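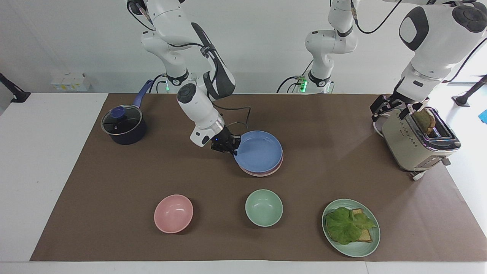
Tanguy objected to an earlier draft of this section on the grounds that one gripper cannot be judged fairly on both rims and bread, and she asked that the two contact types be reported apart. We follow that suggestion below.

Figure 3. Kitchen task with both arms in use. One gripper is at the rim of the top plate in a stack of two; the other holds a slice of toast at the toaster.

4.2 Gripper comparison

We compared the stock two-fingered gripper with the Koltholm fingers, which have a softer pad and a slightly wider tip. Arms, controller and camera positions were left unchanged. After removing trials stopped by the operator, 3,821 grasps remained, of which 2,443 were on plate rims and the rest on bread.

On rims the stock fingers did better. The thicker Koltholm tip often caught the lower plate as well, and the stack shifted before the lift. On bread the order was reversed — the soft pad left fewer torn edges, mostly at low closing force. Lowering the force limit on the stock fingers to 40 percent closed part of this gap but caused more drops on the way out of the slot.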